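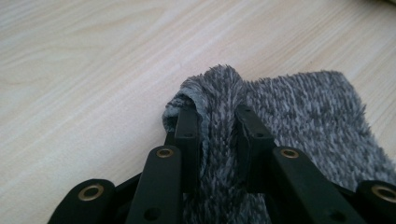 Graue Putztücher fusseln, was tun?
Hallo zusammen, ich hab mir so flauschige graue Tücher mit umkettelter Kante geholt und falte sie gern auf dem Holztisch, damit sie ordentlich in die Schublade passen. Nur fusseln die wie verrückt! Zweimal gewaschen, 3 liegen noch unbenutzt da. Wird das noch besser?
Raelene Te Moana
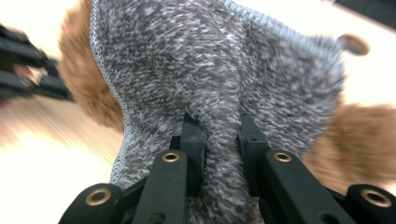 Ach ja, und die Kante trägt beim Falten ziemlich auf – drittelt ihr die Tücher oder rollt ihr sie?

Thulani Buthelezi
Bloß keinen Weichspüler! Allein waschen, ohne Handtücher, und vor dem Falten kräftig ausschütteln. Ich drittel meine längs und klapp sie dann einmal um, das hält prima.

Charmaine Swanepoel
Rollen. Meine haben bis Januar gefusselt, dann war Ruhe.

Ilídio Loureiro
Würd mich auch interessieren, hab dieselbe Sorte.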